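News from the Planner Corner

Those of you who have been reading these updates since October will remember that we left the bag problem in a rather sorry state. Two arms, one paper bag, and a planner that thought very hard for a long time and then drove both grippers to the same spot. I promised I would come back when there was something nicer to tell, and I'm happy to say that there is, so put the kettle on and bear with me, as I do tend to wander.

The big change is that Irkero, our motion planner, no longer treats the two arms as one enormous machine with a lot of joints. We held on to that idea for far too long (I was its loudest defender, and I have apologized at lunch). The new version plans each arm separately but lets them share a small timetable, a bit like two cooks who have agreed on who gets the stove when. One arm asks for a patch of space over the table, holds it for as long as it needs, and gives it back. If the other arm wants the same patch, it waits or finds another way in. The search space is so much smaller that a plan for both arms now comes back in 196 milliseconds on the bench computer, and I still smile every time I see it in the log.
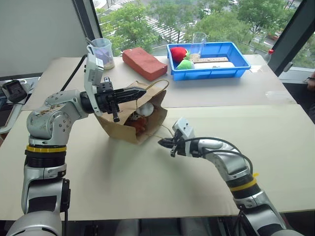
The second piece is perception, and for that we owe a great deal of thanks to our friends at Bakos, who spent most of the fall rewriting the part that guesses where the opening of a bag is. Paper is a miserable thing to model. It creases, it sags, it leans over on its side, and the handles go wherever they like. The old code fitted a neat box to whatever it saw and then got terribly confused when the box folded. The new code keeps a loose outline of the rim and updates it from the wrist cameras as the grippers come closer, and when it isn't sure, it says so, and Irkero slows the arm down. I can't tell you how much calmer this has made the afternoons!

We put the whole stack through 200 simulated runs before letting it anywhere near the hardware, and over 52 of them turned up the same silly bug, a timetable slot that was never released after a canceled grasp. The arm would simply sit there, very politely, waiting for itself. It's fixed in the current branch, and there is now a small viewer called Brerkance that draws the slots as colored bars, so you can spot a stuck one from across the room.

Still to do: thin twisted handles, which the depth filter likes to smooth away to nothing, and clear glass and plastic, which it hardly believes in at all. If anyone at the Praltorthorpe site has a filter setting they are fond of, please send it over. The updated branch and the viewer are both on the shared drive, in the folder dated 22/12/2024, and the setup notes are in there too, with my apologies for their length.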